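Sealing a concrete garden path before winter, yes or no?

Home > Outdoor and Garden > Paths, Patios, Driveways

mossy_lane
Posted 10 September 2022

Hello to all. I am reading this forum for a long time but this is my first topic, so please excuse me if it is in the wrong section. English is my third language and I write slowly, but I will try to be exact.

We have a concrete path along the side of our property. It was poured by the previous owner and I do not know the mix. The surface is coarse, it was never polished or painted. Last winter we had many nights of frost and in spring I found small places where the top layer became loose, like sand. I can rub it off with my shoe. The area which I want to treat is 400 square feet.

I received two offers. The first is from a local firm, Wodard, who want to clean the path and put a penetrating sealer for 340 dollars. The second is to do it by myself with Bitolex, which the hardware store sells in a big can. My brother-in-law says that both are a waste of money and that concrete must breathe.

So my question is, should I seal it before December, or should I leave it in peace?

gravelpit_47
Posted same day

Your brother-in-law is half right. Film sealers that sit on top will trap water and then the frost lifts the film and a bit of concrete with it. I did that to my own front steps and spent the next summer scraping. A penetrating sealer is a different product. Read the can. If it says acrylic, put it back on the shelf.

mossy_lane

Thank you for the fast answer. On the can of Bitolex it is written "water based, for masonry and concrete." The word acrylic is in small letters on the back side. I did not notice it in the store.

terracotta_tom

I'm going to disagree with gravelpit. I have used acrylic on a patio for years and it has not lifted once. The thing people get wrong is they put it on too thick and too late in the year. Two thin coats in dry weather and you are fine. The loose sandy bits are a bigger worry to me than the choice of sealer.

gravelpit_47

Where do you live, Tom? Because if your winter is a light jacket, that is not much of a test.

terracotta_tom

We get frost. Not as much as some, I'll give you that.

mossy_lane

Please do not quarrel because of my path. I want to add some information about the shade, because maybe it is important. Along the left side there are trees and shrubs, very dense, and on the right side there is open lawn. Between the trees and the concrete there is only a strip of grass. In autumn the leaves fall on it and if I do not sweep, they make brown spots and a slippery layer. I sweep from the lawn side to the tree side, so the leaves go back where they came from.

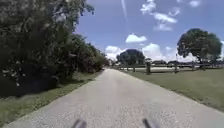
How long should the concrete dry after washing before a penetrating sealer goes on?

Leave it 2 full dry days, and longer where the trees keep the sun away.

gravelpit_47

That fits with what I was told. I would add that the shaded side always fools you. It looks pale and dry on top and is still damp underneath. Tape a square of clear plastic on it overnight, all four edges. If there are drops under the plastic in the morning, wait.

slowdrain
New member

May I put a word in? I worked for a small paving contractor called Değirmenci before I changed my profession. We sealed very few paths. Mostly we told the customer to repair the drainage first. If the water stands on the concrete after rain, no sealer will save it. Mossy_lane, does the water run off to the lawn or does it stay?

mossy_lane

This is a good question and I had to wait for rain to answer it. On most of the length it runs to the lawn. In one place near the gate there is a flat part, and a puddle stays until midday. It is exactly there that the surface is the most sandy. I feel a little stupid that I did not connect these two things before.

slowdrain

Don't feel stupid, everybody looks at the concrete and not at the soil. Take a spade and lower the edge of the lawn by the flat part. The grass grows up over the years and makes a small dam. Cut a shallow channel so the water can leave. It costs you one afternoon.

terracotta_tom

Agree with slowdrain. Then patch the sandy bit. Brush it hard first, get everything loose off, and use a proper repair mortar. I used one called Pratero and it was easy to work with, although the color came out darker than the old concrete. If you care about color, try it in a corner first.

gravelpit_47

See, we can agree on something. I'd still skip the acrylic.

terracotta_tom

I knew that was coming.

fernhollow

Has anybody considered doing nothing? My parents' path is older than I am and it has never been sealed, only swept. It is rough and ugly and perfectly safe to walk on. Also please be careful with salt. In my opinion salt ruins more paths than frost does. We use coarse sand when there is ice.

mossy_lane

I must confess that I used salt last winter, and not a small amount, mostly at the gate. So it seems I did everything wrong in the same place.

My plan is now the following. First I cut the lawn edge by the flat part. Then I brush and patch the weak surface. If after this there is still enough dry weather, I will call Wodard and ask which sealer exactly they are using, because "penetrating" is the only word in their offer. The can of Bitolex goes back to the store, I did not open it.

slowdrain

Good order of work. Ask them also if the washing is with high pressure. On a sandy surface I would not allow it, the jet takes away what is still holding. A garden hose and a stiff brush are enough.

mossy_lane

I called them. They wanted to use high pressure. When I told them about the loose surface the man agreed to brush it by hand, for the same price. He was quite friendly about it. The sealer is a silane type, he spelled it for me on the phone.

gravelpit_47

Silane is what I would pick. Make sure they keep it off the patch until the mortar has cured. The bag should tell you how long.

mossy_lane

The channel is dug and the puddle is gone after the last rain. I will write again in spring, when I can see how the surface at the gate looks.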